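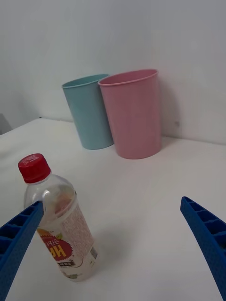
Jaqueline Mendoza would like to see the second year's costs before anyone signs for the first. The plan to put table-clearing arms into the Hillska canteens has a price for the lease and a price for spare parts, she told a budget meeting in Pullamden, and very little on paper about what comes after.

Hillska, the catering firm that runs staff canteens across the Pullamden area, wants to lease its first robot arm this year and put it to work at the Dulley site. The job is clearing up: bottles and cups go from the tabletop to the right tray, and the table is left ready to wipe. The work is being tried out on a plain white table with an open two-fingered gripper, one drinks bottle and a couple of plastic cups. A canteen at ten past one is a rather different place.

According to the proposal, the lease comes to £2000 a month, payable to the supplier, Arellano. A further £2000 is set aside for replacement gripper fingers and fitting. The trial would last three months, after which Hillska would choose whether to send the arm back or extend the arrangement to four sites.

The wording on that choice has caused most of the trouble. Staff who have read the draft say the arm goes back only if Hillska gives notice before the trial has finished, which would mean deciding on the strength of part of the results. Arellano says the notice period is normal for leased equipment and can be discussed. It had not offered a different one when this item was written.

There is also the matter of what the £2000 for parts covers. The fingers are listed as wearing parts, so they will need changing, but the proposal does not say how often. The company's answer is that it depends on use. That may well be true – it is also the thing a buyer most needs to know, and the trial as drafted does not ask anyone to write down when a finger is changed or what it had been picking up.

Training is in the lease. Cover for the people being trained is not. Nor is the electrical work at Dulley, where the clearing area shares its sockets with two hot cupboards and has been on the repairs list since October. Hillska says this work was coming anyway and should not be charged against the arm. People at Dulley point out that it has been coming for some time, and that it only found a place in the draft budget once a robot needed plugging in.

Then there is speed. The proposal compares the arm with a member of staff by the hour, and on that sum the arm does nicely. It does not mention that the same member of staff also refills the napkins, mops up spilt soup and tells customers where the toilets are. The arm will do none of those, and somebody will still have to be on shift to do them. Hillska has said no jobs will go during the trial. In that case the saving shown for the trial months is hard to find, and the lease is simply an extra cost until a later decision is made.

Supporters of the plan say this is too gloomy. Clearing is the shift that is hardest to fill, they argue, and an arm that can take the bottles and cups would free people for the till, where queues are longest. They also say that waiting has a cost, as the price offered for Dulley is tied to signing early in the year. Prices offered on those terms have a way of coming round again.

Questions were raised too about what the arm will be asked to handle. The draft names bottles and cups. It leaves out plates, cutlery and trays, which make up most of what comes back at Dulley on an ordinary day. Arellano says plates could be added later as a separate item. No price is given for that, and no date.

A half-empty bottle is another gap. The draft assumes that drinks are finished or poured away by the customer first. Anyone who has worked the clearing area might ask who is going to tell the customers.

Mendoza asked for three changes before the lease is agreed: a notice date that falls after the end of the trial, a written log of stoppages and parts, and a single table showing the full cost at Dulley with the wiring and the staff cover included. She did not ask for the trial to be dropped. Hillska said it would look at the first two and was "working towards" the third.

The figures for the four-site version have not been shared. Hillska says they would be misleading before the trial is done – though the draft relies on them when it says the arms will pay for themselves.

A revised proposal is expected at the next budget meeting. Until it appears, nothing has been ordered and the electrician has not been booked.

Home News Business Jobs Letters Weather

Contact the newsdesk | © Pullamden News January 1, 2025 | Back to top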